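Unit 4: Setting Up a Work Surface
Course notes for Bench Skills I, Wednesday section
Instructor: Haiyan Zou. Lab help: Gebremedhin Jemal

Read this before the lab session. The reading in the course packet (the Plumer chapter) covers the same ground with more on finishes, and you are responsible for both.

Surface, height, light

Most mistakes at the bench in the first month come from the setup. Small parts roll off, blades skid, and people hunch over work that is too low. Get the surface right first and then pick up the tool.

Height. For cutting and layout, the top should sit a little below your bent elbow when you stand. For close work such as stitching or fine gluing, you want it higher, or you want to sit. The Holloway tables in the main room adjust with the crank under the left side. The two long tables by the sink do not adjust.

Light. Put the main lamp on the side opposite your cutting hand so your hand does not throw a shadow on the line. If you are left-handed, move the lamp. Overhead light alone is not enough for marking on dark material.

Covering. A bare tabletop is fine for paper folding and for dry layout. For anything with a blade, glue or paint, cover it. Terms used in this course:

Cutting mat: a self-healing mat, used only with knives. No heat, no solvent.
Work mat: a general cover that gives grip and protects the top. Not for knives.
Drop sheet: paper or plastic, thrown away after use. For paint and glue.
Backing board: scrap board placed under work that will be drilled or punched.

Students mix up the first two every term. If you are not sure which one you have, look at the back. Ours have CUT or WORK written there in marker.

Color of the mat

Choose a mat that contrasts with the material. White card on a white table is hard to see at the edges, and you will misjudge where the sheet ends. A dark mat fixes this. Dark felt or black leather needs the opposite, so use one of the light gray mats from the second shelf. A plain mat without a printed grid is easier on the eyes for long jobs. Use a separate ruler and do not trust a printed grid for measuring anyway.

The mat should lie flat with its long side parallel to the front of the table. Leave a strip of bare table where you can set tools down, so they stay off the work.

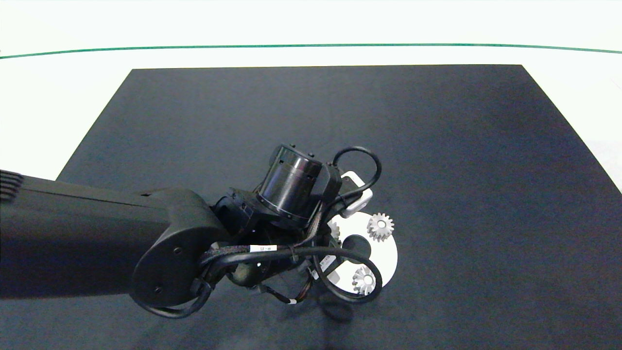 Laying out tools

Set out only what the next step needs. For the card exercise this is a steel rule, a knife, a pencil and a bone folder. Blades point away from you and lie flat. A knife that is not in your hand is closed or capped.

Keep liquids on a different table. This includes coffee.

Measuring and marking

Mark with a sharp pencil, using a short tick at each end and then a line between them. Measure from one edge only. If you measure the first piece from the left and the next from the right, any error in the sheet ends up in your parts. Lihua Han will go over this in the first 20 minutes of lab, so bring your own rule and check it against the shop rule.

Care and storage

Wipe mats with a damp cloth and mild soap. Store them flat. A mat left rolled or leaning will curl, and a curled mat lets the work rock while you cut. Do not leave one in a car or on the radiator shelf.

Replace a cutting mat when the knife starts to follow old grooves. Bring it to the office (room 473) and sign for a new one.

For next time

1. Read Plumer, page 79 to the end of the chapter.
2. Set up a work surface at home or in the open lab and sketch it from above, with the lamp and tools labeled. One page.
3. Finish the card exercise from the Ikwood sheet. All 4 panels should match when stacked.

Open lab closes at 1500 on lab days. Shiyu Feng has the key to the mat cabinet. Late sketches go in the tray by the door with your section written at the top.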